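ok so I finally gave in and gave the dark gray table in the brick wall room over to wrapping. December is coming and I have 11 people on the list, no more doing it on the bed

first thing I learned: mint green looks SO good next to that red brick. I went back and forth with Ljubica on it for a week (she wanted navy) and I'm not sorry
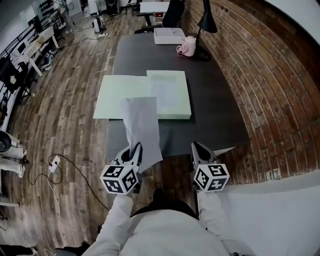 anyway the gray sheets are for the small stuff and the green is for anything going to my aunt, who keeps every scrap of paper and irons it. she really does. I've had the same piece come back to me two years later

the desk lamp stays at the far end — it's the only light in there that doesn't turn green paper yellow after dinner

ok folding. I used to eyeball it and then get mad. now I put one crease right down the middle first, run a thumbnail along it, and measure everything from there. so much less paper in the trash!

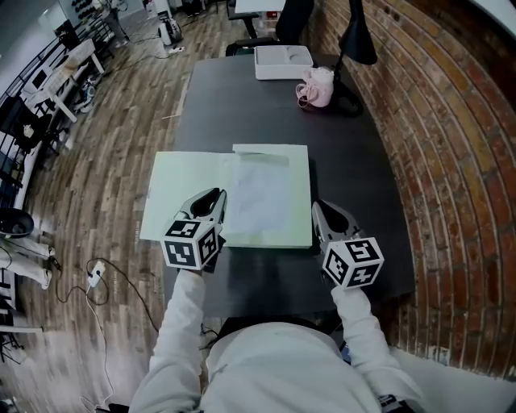 pale green sheet, center crease, strip of tape up top

Hamish asked which tape. it's whatever was in the kitchen drawer, sorry Hamish

still need ribbon. Rochelle says Fairweather has the wide cotton kind again so I'm going Saturday, yell if you want me to grab you a roll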